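Kasmont Card Binder, the 2-inch one: my review

I finally moved my cricket cards out of shoeboxes, and I'm so glad I did! I bought the Kasmont after Lwazi Mathebula raved about it on the Parine board, and I've had it long enough now to have opinions. It came with 60 pages, and mine holds over 1,000 cards if you double up (I don't, the corners matter too much to me).

The pages are nice and clear and side-loading, so nothing slides out when you tip it. The rings close tight, no gap at all, and my old Oosthuizen binder chewed up page edges like crazy, so that was the big test for me. 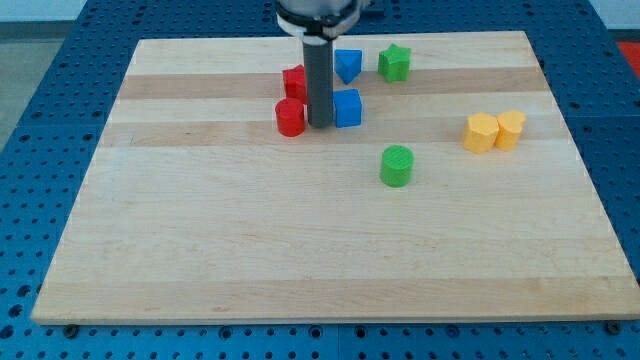 My one gripe is the pocket size. Modern cards drop right in, but my Ketosberg tobacco issues are tiny and they rattle around in there. I ended up putting each one in a penny sleeve first, which helps, though it's slow going when you have 80 of them. I wish they'd sell a smaller page to fit the same rings!

Would I buy it again? Yep, I already have a second one on order for the rugby stuff. Get the black, the tan shows every fingerprint.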